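Wanness Kotau 2 Trekking Shelter

The Kotau 2 is a two-person shelter for long walks where the ground changes from day to day. It pitches with a pair of trekking poles or with the Mulcahy pole set, sold separately.

The fly is silicone-coated on both sides and rated to 2,000 mm. Seams are taped at the ridge and corners. Both doors open fully and can be rolled back from inside.

Packed weight is 516 g for the fly and guylines. Stakes are not included – we suggest six for normal use and eight above the tree line or on open lakeshore.

The Seneo inner clips in at the corners and can be left at home in the cooler months.
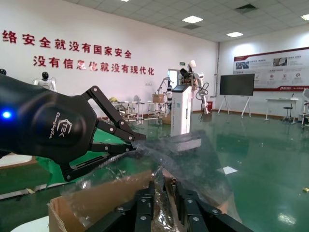
Dry the shelter fully before storing it, and keep it loose in a cupboard, not in its stuff sack. Small tears can be patched from either side with silicone repair tape.

Colors: moss, slate. The slate version is back in stock in February.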